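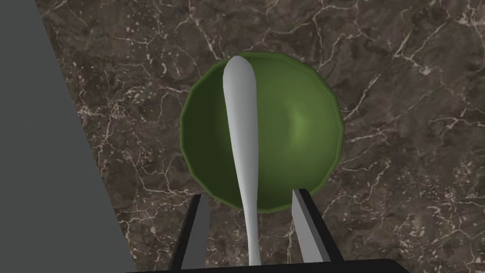
Well, my porridge month is over and I've gone a bit oat mad! I gave up toast back in March after Melquiades Maldonado kept going on about his breakfasts at the Hastach allotments, and now I'm on 46 bowls (yes, I kept a tally on the fridge). Pinhead oats win for me, soaked overnight with a pinch of salt. 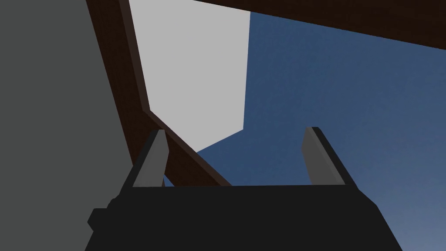 Two grey fingers, open wide.

If you fancy swapping recipes, come along to the Belladach hall. Bring a spoon, and I'll do the stewed plums again!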